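Bresville Kitchen Water Survey -- data card

Version 2 of the table. Replaces the February release, which had the hardness column in mixed units.

Summary

The survey holds tap water readings from homes in Bresville and Willberg. There are 2000 rows, one row per sample. Each sample was drawn from the cold kitchen tap and tested with drop kits for total hardness, alkalinity and pH. Free chlorine was read from strips and is less precise than the other columns.

Columns

sample_id: text, unique
town: B or W
zone: integer, 1 to 26, following the supply zones in zones.csv
draw: first (before any other use that morning) or flushed (after two minutes of flow)
hardness_mgl: total hardness as calcium carbonate, mg/L
alk_mgl: alkalinity as calcium carbonate, mg/L
ph: one decimal place
cl_free: strip reading, mg/L
softener: y, n or blank
pipe: copper, plastic, steel or blank

Blank means the household did not answer. It does not mean "no". Zeros in cl_free are real readings below the first color step on the strip.
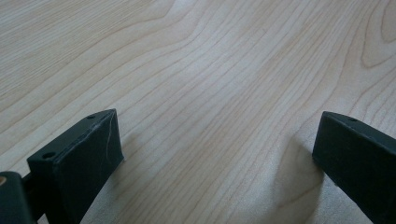
Can first-draw and flushed samples be averaged together?
Keep them apart for pH and free chlorine, where standing time in the pipe matters. For hardness the two draws may be pooled within a zone, provided softener is n.

Collection

Households filled a 16-ounce bottle and noted the time of the draw. Bottles were kept cool and tested the same day. Each hardness test was run twice; if the two results differed by more than one drop, a third was run and the median kept. Only the final value is in the table. The separate runs are in runs.csv, keyed by sample_id.

Drop counts were converted with the factor printed in the kit sheet for each lot. Lot numbers are in lots.csv. Two lots overlap in Willberg -- check the lot column in runs.csv before comparing zones 19 and 20. 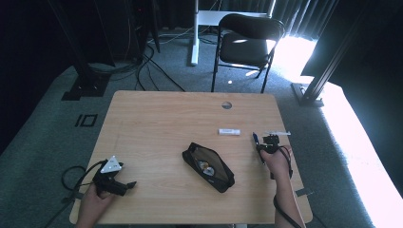 Caltine Wada

Known problems

Zone 7 is thin. Most of its rows come from one apartment building with a shared softener, and the softener column there was filled in from the building's answer.

The pipe column records what people believe is in the wall. Treat it as a weak label.

Some rows in zone 14 have ph above 9.0. The kits were rechecked against buffer and the values were left in place. They carry the flag ph_high in notes.

Private wells are not included. Neither are samples from refrigerator dispensers or filter jugs.

Loading

All files are comma-separated, UTF-8, with a header line. Read zone as an integer and sample_id as text, or leading zeros will be lost. Sort order is not meaningful.

Changes since version 1

hardness_mgl is now in mg/L throughout. Grain-per-gallon entries were multiplied by 17.1 and rounded to the nearest whole number. Duplicate IDs in zone 3 were renumbered; the old IDs are in renamed.csv. The street column was dropped for privacy and will not come back.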